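Re: Irnberg open day, who's going / what did we miss
June 28, 2020

Sorry for slow reply, been on trains and then asleep. Answers in between, then my own notes at the bottom. Typing this on my phone so forgive the mess.

> Did anyone from the list get to the Irnberg open day in the end? I had a place
> booked but couldn't make it. Mainly want to know:
> was the laundry demo live or just a video again, like at Flivov last August?

Live. Proper live, machine in the room, arm in the room, people standing about with coffee. They did have a video running by the door as well but hardly anyone watched it.

> And is Cikine still doing the software or have they dropped out? The programme
> only mentions Dönmez.

Still Cikine. Dönmez are hosting and did the mounting and the safety side, Cikine do the control. Programme was just badly put together. It also had the wrong room for the afternoon talk, so half of us sat through 5 minutes of something about warehouse shelving before anybody noticed.

> Is it worth going to the next one? It's a fair trek for me.

Depends. If you want to talk to the people doing it, yes. If you want to see something finished, no, wait a year.

Right, notes. Rough order.

Getting in: sign in at the gate, badge, then a long walk round the back. Allow time. Car park full by ten. They had room for 51 on the list and I'd say over 100 turned up, so the small demos were a squeeze. Go to the early slot if there's a choice.

Morning talk was mostly slides. Useful bit was on soft things, cloth, cables, bags. Their point was that a cup is the same shape every time you look at it and a towel never is, so the planning has to be redone after every touch. Fair enough, we all knew that, but they had nice plots. Slides are meant to be going up, will send the link when it apears.

Laundry demo: this was the one I went for. Stacked unit, ordinary household sort, with the drum for the demo at the top and a second door lower down. Task is getting a cloth out of the upper drum. Bright yellow cloth, which is kind to the vision side, and I did ask about dark socks. Got a smile and "not today".

What I hadn't thought about is how little space there is once the door's open. Big round glass door on the left, so the arm comes in from the right, and there's a thick rubber gasket all the way round the opening to get past. I watched 3 runs from near the front. Slow, but slow on purpose they said, speed is capped when visitors are in.

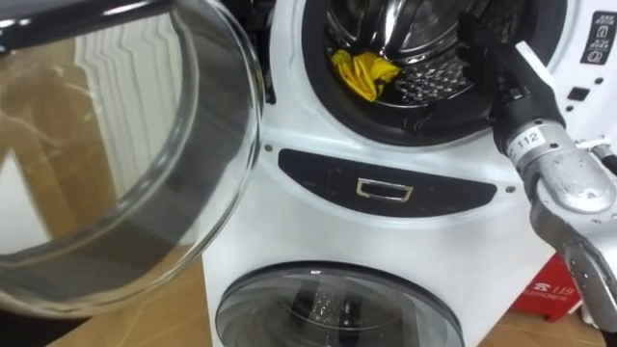

Asked about contact with the rubber, whether it's treated as a fault or allowed. Allowed, up to a force limit. They wouldn't say what limit. Somebody behind me asked whether they'd tried teaching it off the glass reflections and the answer was long and I lost it, there was a compressor going next door.

Other stuff: cable routing bench, skip it. Small talk from Dönmez on guarding, dry but good, best handout of the day. Lunch was soup.

Next open day not fixed. They're taking names by email, I've put the list down as intersted, shout if you want taking off. Got a spare copy of the guarding handout too, first to ask gets it in the post.

Train's pulling in, more later if I find my other notebook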